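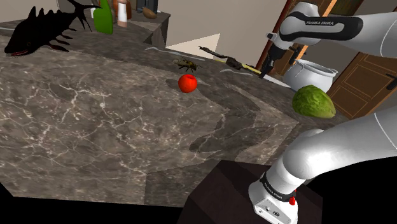
Bohdana Symonenko told us in our first spring that a language class ought to feel like being let into someone's kitchen, and that if we ever moved hers into a room with rows of desks she would go home. We never did, and she has taught here ever since!

About Turketti

Turketti is a small evening school for grown-ups who want to speak Ukrainian. We teach beginners, people who half remember it from their grandparents, and a good few who have married into a Ukrainian family and would like to follow the conversation at dinner (and perhaps join in, when there's a gap). We now have 70 learners on the register across 4 levels, and we love every one of those noisy evenings.

How we started

The school grew out of a conversation table at the Jiltent, the café on the corner of our street. People brought a notebook, bought a pot of tea and talked until the chairs went up. By the autumn we were spilling into the corridor and annoying the chess players, so we took the two rooms upstairs from the old print shop and have been there since. The stairs are steep, but there's a lift at the back, through the yard, and the door code is in your welcome email.

How we teach

We talk first and look at the grammar afterwards. On your first evening you'll learn to say who you are, ask for something and say thank you for it, and you'll do all that out loud with a real person across the table. The alphabet comes in during the second week. Most people are reading shop signs and menus sooner than they expected, slowly, with a finger under the words, and it is lovely to watch.

Cases do arrive eventually. There are seven of them and we take them one at a time, beginning with the one you need for calling somebody's name across a room. Bohdana has a song for the instrumental. It's dreadful and you will remember it for the rest of your life.

Groups have up to 9 learners. Levels one and two meet early in the evening, levels three and four after them, and there's a half-hour overlap in between when everybody mixes and the new people get to try out their sentences on the old hands.

The Koval shelf

Our lending library is called Koval, after the family who gave us the first boxes of books. It has grown to 2,634 items, counting the cassettes, which we do count. Children's picture books are the most borrowed by a long way, and very sensible too: short sentences, plenty of repetition and usually a goat. Take what you like, write it in the red book and bring it back when you've finished.

Brirnutska

Once a term, on a Sunday, we hold Brirnutska, an afternoon with no English at all. There's singing and a quiz, and a long argument about the right way to make varenyky, which gets better as your vocabulary does. Beginners are welcome from week 3. Bring a friend if you want to!

Joining us

New groups start in September, January and May. Come and sit in on an evening before you decide, it costs nothing and you can stay as quiet as you please. If you aren't sure of your level, ring and have a chat with us. We'll start in Ukrainian and switch as soon as you need us to.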